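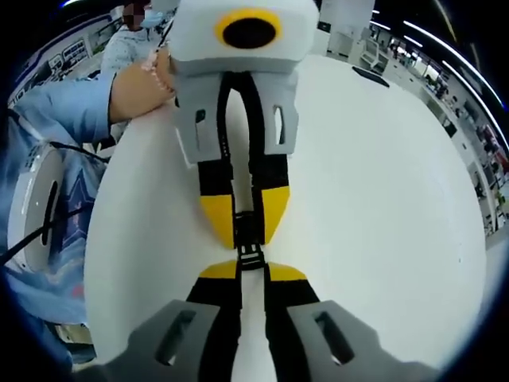
October, bench 4, a bit after lunch

Okay, picking the sourdough starter business back up, and I want it all in one place this time, because Ildikó Bozsik and I have been writing on three different scraps of paper and hers has coffee on it.

Where we left off: two jars on the shelf, both fed from the Prilletdale mother. One gets plain white flour, the other gets the stone-ground rye that Gangadharan brought back from Urnthorpe. Same jars, same water, same feeding time. The rye jar is way ahead. It had doubled and was already sinking by the time I came in this morning, while the white one was only just thinking about it (it did have a nice domed top, I'll give it that!).

I drew rubber bands around both jars at the level right after feeding. Please do NOT move the bands. Levente, I love you, but you moved the bands.

Smell notes, for what they're worth. Rye: apples, a little vinegar, something like wet hay. White: yogurt, pretty mild. Yesterday the white one had that nail polish thing going on, so I bumped up the feed to one part starter, two flour, two water, and it's gone now. Ildikó K. says she could still smell it. I couldn't, but I've had a cold all week, so put her down as the better nose.

Temperature is still the messy part. The shelf by the window swings all over the place once the heating clicks off in the evening, and I'm pretty sure half of what we've been calling "flour effect" is really "shelf effect." I swapped the jars left to right at noon to see if the slow one stays slow. If the white jar suddenly wakes up on the warm side I am going to feel very silly about the last two weeks, but fine, better now than after we've baked with it.

Test loaves: I've got enough of the rye starter for one small batch. Plan is 50 grams of starter, the usual dough, overnight in the fridge, bake first thing. Ottó wants it in the tin and I want it free-form on the stone, so we'll do one of each and he can stop leaving me notes. Last tin loaf stuck in the corners and came out with its bottom torn off. Grease the tin properly, and get into the corners with a brush, paper towel doesn't reach.

The last bake, which I never wrote down: decent crust, tight crumb near the base, one enormous tunnel right under the top. I think I shaped it too cold and trapped a pocket of air. It also could be underproofed, since it had that bulge on one side where it burst past the score. Tasted great with butter, so it didn't survive long enough for anyone to take proper notes, sorry.

Flour order: we're down to the last bag of white. Gangadharan is asking the Tiltovgate mill if they'll sell us the coarser grind in small sacks. If they only do the big ones we'd need somewhere dry to keep it, and the cupboard under the sink is not that place.

To do before I leave:
Feed both jars at 9, white first, clean spoon in between
Write the band heights on the tape
Dry some of the rye starter on parchment as a backup
Ask Levente where the good scale went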